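Stop buying grippers on the strength of a clean table

Ross MacAulay

Most gripper comparisons I read are run on a plain grey surface with one block in the middle. The results look good and tell you very little. I have spent October comparing parallel grippers in simulation for a kitchen task, and I now think the room matters as much as the fingers.

Our test room is called Semville. It is marble nearly everywhere, and the veins are a nuisance to any camera looking for an edge. We ran 2,537 grasps in it, split between the Jasotano fingers and the Stamico ones. On a plain table the two were hard to tell apart. In Semville they were not. The wrist camera is where most of the trouble starts, as it has to work with whatever lies past the fingertips.
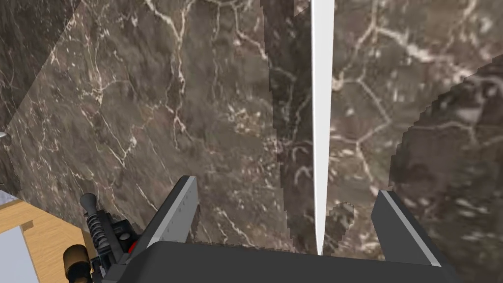
Is a wrist camera enough by itself?
For picking up a single known object, often it is. For a crowded worktop I would always add a second view from the head or the body, so the controller knows where the arm is before the fingers close.

Suppliers tend to sell stroke and grip force. Both are easy to measure and easy to print on a sheet. I would sooner know how a gripper copes when the thing it wants is lying next to something it doesn't. An apple is easy to hold. A knife lying flat near a corner is hard, and a wide palm makes it harder, as the palm reaches the neighbour first.

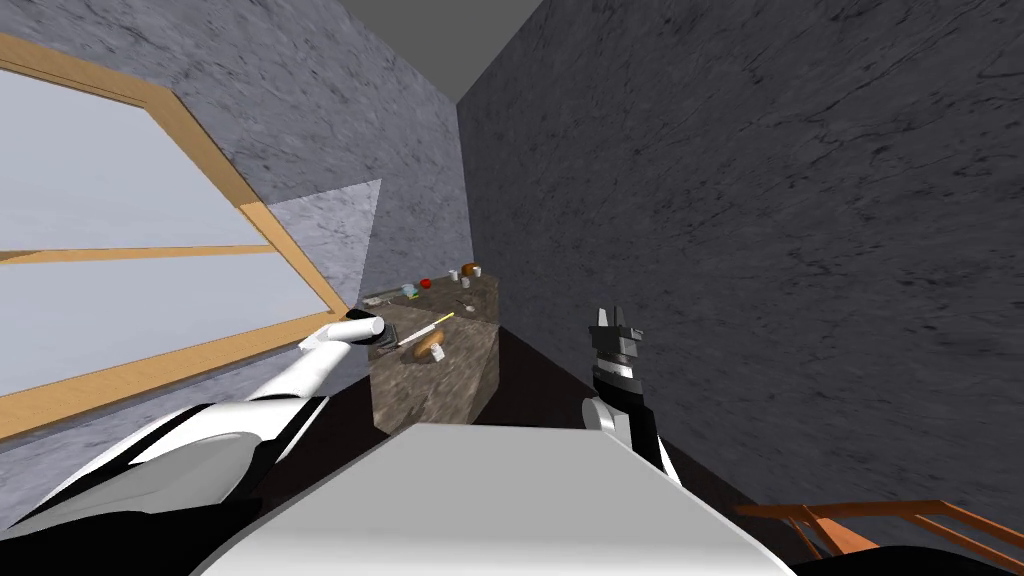

Both arms at the marble counter in the Semville room.

People will say that simulated grasps prove nothing about real ones. I accept part of that. Friction is a guess, and bread in a simulator doesn't squash like bread. But a gripper that can't get its fingers round a cup in a model is unlikely to do better on a bench, and finding that out costs an afternoon of computer time.

My request to suppliers is modest. Publish 50 grasps on a cluttered surface, with the failures left in, and say which camera was used. Of the 9 data sheets I went through on Thursday, 8 gave no clutter figure at all. The ninth gave one without naming the objects, so I couldn't use it either.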